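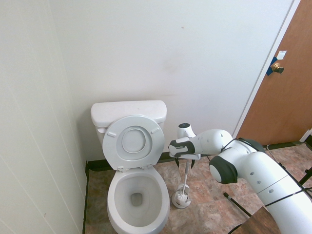
Posted in: Kitchen Notes, Soups & Stews

Search this blog Search

I have made lentil soup most weeks since April, and I've finally settled on a version I don't want to change any more. It started with a recipe Soledad Bustamante wrote out for me on the back of an envelope. Hers has chorizo in it. Mine doesn't, mainly because I never have any in, and I've come to prefer it without.

You need brown or green lentils, the small sort that keep their shape. Red ones go to mush, which is fine for dal but wrong here. I don't soak them. I did for a while and couldn't taste the difference, so I stopped. Rinse them in a sieve and pick out anything that looks like a stone.

Chop two onions, 3 carrots and a stick of celery, all fairly small. Warm a good slug of olive oil in your biggest pan and cook the lot on a low heat with a pinch of salt. Give it a quarter of an hour at least. I used to rush this part and the soup was always a bit thin in flavour. Add 4 cloves of garlic, sliced, and a heaped teaspoon of sweet smoked paprika. Stir for a minute and no longer – paprika burns very quickly and then you have to start again.

Next goes in a tin of chopped tomatoes, a bay leaf and 250g of lentils. Cover with a litre and a bit of stock. I use a cube. Bring it up to the boil, turn it down and leave it with the lid half on. Mine takes forty minutes, but old lentils can take an hour, so taste a few before you decide. Top up with water from the kettle if it gets too thick.

A potato, peeled and cut into chunks, can go in for the last twenty minutes. Soledad breaks hers with a knife so that it splits instead of cutting clean, and says the rough edges thicken the broth. I've tried it both ways and I think she's right.

At the end, stir in a tablespoon of sherry vinegar. Red wine vinegar will do. Don't leave it out, though, the soup is quite flat without it. Check the salt at this point as well, as stock cubes vary a lot.

It keeps in the fridge for 3 days and is better on the second. It sets almost solid overnight, so loosen it with water when you heat it up. I freeze it in old takeaway tubs, without the potato, which goes grainy.

We have it with toast, or with a fried egg on top if it's supper. Last week I put the end of a bag of spinach in just before serving and that was good too. Kale needs ten minutes, and take the stalks out first.

A couple of you asked after the last post whether tinned lentils would work. They will, but use two tins, drain them, cut the stock by half and only simmer for ten minutes. It's a different soup, a bit softer, and fine for a weeknight.

Next time I'll write up the flatbreads, once I've got the amount of yoghurt right.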